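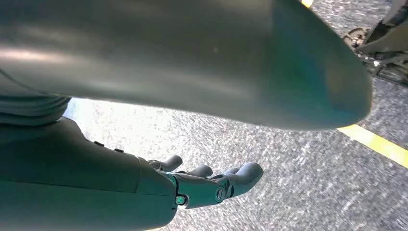
Heller Boden im Arbeitsbereich

Ticket: 361
Betreff: Bodenbeleuchtung zu hell, Reflexe beim Ablesen der Markierungen
Standort: Zunden, Raum 6
Gemeldet von: Elvia Orozco
Bearbeitung: Wenceslao Quezada
Eröffnet: 25. April 2024
Status: in Beobachtung

Fehlerbild
Nach dem Tausch der Deckenleuchten ist der Boden im Arbeitsbereich stark ausgeleuchtet. Bodenmarkierungen sind von der Türseite aus schlecht lesbar. Im Anhang ist der Boden hell beleuchtet, die dunkelgraue Schale darüber zeigt weiche, blasse Reflexe. Leuchtentyp laut Lieferschein: Gisham, 4000 K.

Prüfschritte
1. Dimmwert am Wandtableau ausgelesen. Anzeige 100 Prozent, Sollwert laut Raumblatt 60 Prozent.
2. Sollwert neu gesetzt, Tableau neu gestartet. Nach dem Neustart wieder 100 Prozent.
3. Zuordnung im Lichtmanagement Otura geprüft. Raum 6 lag noch auf der alten Gruppe, die neuen Leuchten waren keiner Szene zugewiesen.
4. Gruppe neu angelegt, Szene »Arbeiten« übertragen. Dimmwert bleibt nach Neustart erhalten.
5. Bodenreiniger geprüft: Zepeda, ohne Glanzzusatz. Keine Änderung nötig.

Rückmeldung Orozco
Markierungen von der Tür aus jetzt lesbar. Am Fensterplatz blendet es weiterhin, allerdings nur bei tief stehender Sonne – vermutlich ein separates Thema.

Maßnahme Quezada
Eigenes Ticket für den Sonnenschutz angelegt. Raumblatt korrigiert, alte Gruppe gelöscht. Parameter der Szene »Reinigung« unverändert gelassen. Nachkontrolle im September, bis dahin bleibt das Ticket offen.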